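I finally threw out the round brush with the melted handle. It had been living in the second drawer of the bathroom cabinet since before we moved, next to a bag of those tiny clear elastics that go gummy, and I kept it because I once paid 40 dollars for it and felt I owed it something. Well, the debt is paid. It went out with the recycling rejects in March and I haven't thought about it since, except just now to write this.

What started the whole thing was my hair. I let it grow out over the winter (laziness, mostly) and by the end of February it was long enough to knot at the back of my neck under a scarf. Every single evening I'd be standing there with a comb, picking away at the same lump and getting crabby with everybody. My sister said to cut it. My mother said to braid it. I wanted a better brush!

So I emptied the drawer onto a towel and tried everything in it over a couple of weeks. The old Lendis one with the cushion was fine on dry hair but the cushion has a split in it, and lint gets down in there and stays. The Alau comb is great in the shower and hopeless anywhere else. I had a travel brush from the drugstore on Sugden Street that folds up, and it folded up on me, in my hair, more than once.

The one I keep reaching for now is the pink vented paddle. I like that there are gaps between the ribs, so when I'm drying my hair the air gets through, and when I need to get the fuzz out I can see where it is. The pins are metal, which I was nervous about, but if I start at the ends and work up in short strokes it doesn't pull.
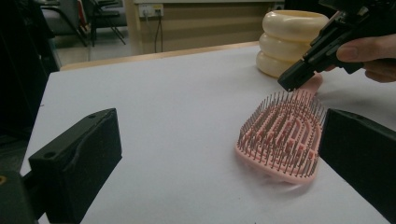 Freya Wainwright wrote to me after my last hair post to say that metal pins are murder on a sensitive scalp, and that she'd only ever use hers on the bottom few inches and switch to something softer on top. I've tried it her way and she has a point, at least on wash days when my scalp is already a little tender. On other days I go all the way up and I'm fine.

Cleaning it takes me 5 minutes. I pull the hair out with the tail end of a comb, going along the rows, then swish the head in warm water with a squirt of Plekar shampoo (the big bottle nobody in my house will use because it smells like celery). An old toothbrush gets in between the pins. Then I shake it out over the tub and leave it face down on a towel overnight.

The drawer is half empty now — I put the hair dryer in there, and the cord fits too.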